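Handheld gripper demos: policy lets go of the cloth halfway through wiping. Method problem or just not enough data?

posted by Lachlan Pollock

Trying to reproduce the cloth result from the Clivell write-up (wipe out a basin, two arms, demos from handheld grippers, no teleop). We have 347 demos, kept 271 after throwing out the ones where tracking dropped. Trained with their settings more or less. Reaching is fine. Grasp is fine most of the time. Then somewhere in the wipe the left gripper opens a little, cloth slides, and the arm carries on wiping with nothing in it.

Setup is a cube of markers on each gripper, pose comes from those plus a head camera. Gripper width read off the fingers. One hand on the cloth, other one free to come in and help.

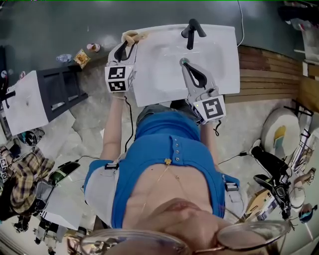 Senga McIver asked me on the group thread if the width signal is clean at all when there's fabric between the pads, and I don't have a good answer. On a hard block it reads great. On cloth the number wanders by a few mm and I've been training on it raw. Could that be the whole thing? Or do I go collect more. Clivell had 1,225 demos, so we're well short, but I'd rather not spend all of October on it if the labels are bad.

Kirsty Farquharson

Labels, I'd bet. Had the same on towel folding. A person squeezes and relaxes without noticing, the cloth stays put because human hands are good at that, and you record the relax as an action. Robot copies it and drops the thing.

What worked for us:

Plot width against time for ten demos before you touch anything else. If the closed part looks like a saw, there's your problem.
Then snap it. Anything under a threshold becomes fully closed, and it stays closed until the width goes well above that. Two thresholds, not one, or it'll chatter.
Retrain on the same 271. Don't add data yet or you wont know which change did it.

We went from dropping most runs to dropping 4 in a whole afternoon. Different task, so no promises.

Also check the lag between your width stream and the pose stream. Ours was off by enough to matter and it hid for weeks.

Dougal Purves

more data. always more data. we run Biveo grippers and never had this

Magnus MacLeish

Agree with Kirsty on snapping the width, but look at which demos you threw away too. If tracking drops mostly when the hands cross or a cube turns away from the camera, then the ones you kept are all the easy poses, and the policy has never seen the awkward part of the wipe. Sort the dropped ones by when in the task it happened. If they bunch up, recolect just that bit, slower, wrist turned so the markers stay in view.

And log commanded width vs actual on the robot. Sometimes the policy says closed and its the hardware that gives.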